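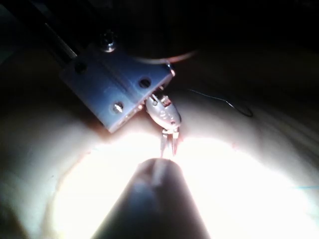

손목캠 화면. 집게 끝이랑 오른쪽에 검은 실

로봇동아리 게시판 > 프로젝트 잡담
제목: 봉합 과제 손목캠 보는데 조명 어떡하죠

woldemariam_93
2024년 3월 13일
저희 조 Verkico 과제로 봉합 동작 하는 중인데요, 손목캠 캡처 하나 올려봐요. 보시다시피 가운데가 하얗게 다 날아갔어요ㅠㅠ 집게 끝은 그럭저럭 보이는데 그 밑이 문제예요. 패드 표면 주름 같은 건 오른쪽으로 가야 겨우 보이고요. 실은 검은색이라 다행히 잘 보입니다. 지금 노출은 자동이고 모은 게 229개인데 이대로 500개까지 계속 찍어도 될지 고민이에요. 다시 찍기 너무 싫어요...

납땜하는곰
저는 자동 노출부터 끄라고 하고 싶네요. 배경이 저렇게 까만데 자동으로 두면 카메라가 어두운 쪽에 맞추려다가 밝은 데를 날려먹어요. 작년에 우리 조도 똑같이 당했음

Harnard조
엥 근데 저는 그냥 쭉 찍어도 된다고 봐요. 집게 끝이랑 실만 구분되면 학습은 되던데요? 우리는 화면 더 엉망인 걸로도 1000개 모아서 돌렸어요. 살색 패드 질감까지 예쁘게 나올 필요가 있나 싶음

납땜하는곰
실 구분된다고 끝이 아니죠; 바늘은요? 반짝이는 바늘이 저 허연 데 들어가면 하나도 안 보일 텐데

Harnard조
아 바늘... 그건 좀 그렇네요. 우리 과제는 실 당기기만 있어서 생각 못 했어요. 그래도 다른 시점 카메라 하나 더 있으면 그걸로 커버되지 않아요?

woldemariam_93
고정캠 하나 있긴 한데 집게가 내려가면 손목 브래킷에 가려져요. 그래서 손목캠을 믿고 있었던 거라ㅋㅋㅋ 조명 밝기 낮추는 건 해봤는데 그러니까 이번엔 실이 안 보여요

gramelside_2학년
조명 앞에 트레이싱지 한 장 붙여보세요! 저희는 그걸로 해결했어요. 처음에 A4 붙였다가 너무 어두워져서 바꿨고요. 그리고 화면 아래에서 올라오는 시커먼 원통 같은 건 초점이 안 맞는데 원래 저래요? 초점 거리도 한번 봐야 할 것 같아서요

woldemariam_93
초점은 집게 쪽에 맞춘다고 맞춘 건데 다시 볼게요. 트레이싱지는 내일 문구점 들러서 사 올게요 감사합니다!!

납땜하는곰
트레이싱지 붙여도 노출은 고정하세요. 그리고 중간에 설정 바꾸면 앞에 찍은 229개랑 화면이 달라지니까 폴더 꼭 나눠놓으시고

Harnard조
저는 섞어 써도 괜찮다고 보는데... 조명 다양하면 오히려 좋은 거 아닌가

납땜하는곰
다양한 거랑 날아간 거는 다르다니까요ㅋㅋ 섞을 거면 나눠서 저장해 두고 나중에 섞으세요

woldemariam_93
일단 폴더 나누고 몇 개만 새로 찍어서 비교해볼게요. 9월 발표까진 시간 있으니까... 결과 나오면 여기 댓글로 달겠습니다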